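Search this forum Advanced search Go

Gable tops: rinse and flatten, or leave them whole?

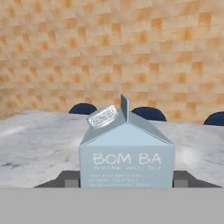
Gable-top carton, the kind with the fin along the ridge

pebblecreek_lou
Our town changed haulers in August. The old one, Plundance, took cartons in the mixed bin and never said a word about how they should go in. The new one is Brerkutard, and the flyer that came with the bin says "cartons accepted, empty, not crushed." I have been crushing cartons for years. Has anyone got a straight answer on whether it matters? We are a family of five and go through a lot of milk, so whole cartons fill half the bin by the second week.

tinsnip
It matters at the sorting end. If your stuff goes to a single-stream plant, a flat carton travels with the paper and a whole one travels with the containers. Cartons have a plastic layer, so most plants want them with the containers. When they end up in the paper bale they count as contamination.

old_ferry_rd
Not everywhere. I'm two counties over and ours says to flatten. We have dual stream here, paper in one bin and everything else in the other, and cartons go in with the bottles. Nothing gets sorted by shape at that point. So the flyer is right for her town and mine is right for my town.

tinsnip
Fair enough. I should have said single stream only.

mrs_quill
I rinse, open the top all the way, let it dry upside down on the rack overnight, then close it loosely. It keeps its shape and doesn't smell. Caps go back on if it's the kind with a cap. Ours used to say caps off, but they changed that a few years ago.

pebblecreek_lou
The flyer doesn't mention caps at all.

dunmore77
Call them. The number should be on the bin lid. I called Brerkutard about pizza boxes and got a person in under 2 minutes. She said caps on and a quick rinse, no need to scrub. This was for the north side routes, though, and I don't know if all the routes go to the same plant.

gravelpit
I'm going to disagree with the whole thread. I hauled for a living until my knee went, and a carton that leaves your house whole is flat by the time it's tipped. The truck packs the load. You can set them out as nice as you like and it won't matter much.

tinsnip
Trucks compact less on recycling routes than on trash routes, at least the ones I've worked behind. Plenty of containers come across the belt with most of their shape. I'd say half of the cartons are still boxy.

gravelpit
Depends on the driver and how far he is from the end of his route. I'll leave it there.

old_ferry_rd
One thing I would push back on is rinsing. If you are on a well that runs low in summer, as we are, a cup of water swished around is plenty. My neighbor fills hers to the top three times.

mrs_quill
I use the dishwater after the dishes are done. It's going down the drain anyway.

seedtray_sam
If bin space is the trouble, save them for plants. I cut the tops off the half gallons and start tomatoes in them. Poke four holes in the bottom and set them in a boot tray. I had 217 going one spring, when I was growing for the church sale as well as for us. They hold up until transplanting and then start to go soft at the corners. Don't put them in the compost afterward, the plastic film comes out in strips and you'll be picking it out of the beds for years.

pebblecreek_lou
217! I have one windowsill. But I might do the peppers that way.

dunmore77
You can also ask for the bigger bin. The Plundance one was 200 liters or thereabouts. The larger Brerkutard one is 268 and they swapped mine without a charge. You have to be home to sign for it.

pebblecreek_lou
Called this morning. Caps on, quick rinse, don't crush, same for every route in town. The larger bin is free if you have four or more in the house. They're dropping it off between 8 a.m. and noon, and the old one goes back on the same truck.

mrs_quill
Make sure you empty it first. They left mine the first time over one newspaper.

gravelpit
Still going to be flat when it gets there.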